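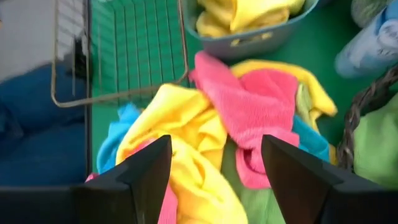 Page 7

**Cleaning Supplies and Cloth Station – Walk-Through Checklist**
Site: Grandivstead, ground floor utility room
Checked by: Csenge Takács, with Tâm Vũ
Date: 14/01/2021

Mark each line OK, FIX or N/A, and write a comment even when it's OK. I love reading the comments, so please don't be shy!

### A. Cloths

- [x] **Microfiber kept apart from cotton rags** – OK. Big improvement on the last round. The yellow and pink ones are microfiber and I could happily look at that pile all day.
- [ ] **Cloths folded and sorted by color** – FIX. They're in a heap, with pink bunched up on yellow and blue tucked underneath. Fold in quarters, one color per stack.
- [ ] **Color chart on the wall** – FIX. The old chart has four colors and we now have two greens and two blues in use. Remo Rinaldi is drawing a new one (he showed me the draft and it's so clear!). Until it's up, treat lime the same as green and turquoise the same as sky blue.
- [x] **No cloths used with bleach returned to general stock** – OK. Tâm asked both shifts. Everyone knew the rule and could say why it matters.
- [x] **Wash instructions posted** – OK. No fabric softener, low heat. The sheet is getting curly at the corners but you can read every word.

### B. Wire rack

- [x] **Stands level, doesn't rock** – OK. Pushed it from both sides.
- [x] **No sharp wire ends** – OK. Ran a spare cloth along the grid and it didn't snag once. What a great little test, thank you Tâm!
- [ ] **Clear space around rack** – FIX. Cloths are piled right up by it. Move the pile to the sorting bin before the next delivery from Parri.

### C. Bottles and sprays

- [x] **All bottles labeled** – OK. Nasrin Kordestani relabeled the lot, in handwriting I can read from the door.
- [ ] **Data sheets in binder** – FIX. Missing the sheet for the Brerkimer glass spray. Ernő Pap has asked for a copy.
- [x] **Acids and bleach on separate shelves** – OK.
- [x] **Caps tight, no drips** – OK. One sticky trigger, swapped on the spot.

### D. Floor and exits

- [x] **Path to the door clear** – OK. Measured 900 mm at the narrowest point, beside the sink.
- [x] **Wet floor signs within reach** – OK. They live on the hook now and people put them back!
- [ ] **Light over the sink** – FIX. Flickers when first switched on. Logged with Dernance, job 445.

**Still open from last time:** glove sizes. We have plenty of large and hardly any small. Nasrin is ordering a box of 50 small.

**Next full check:** April. Ernő has the clipboard.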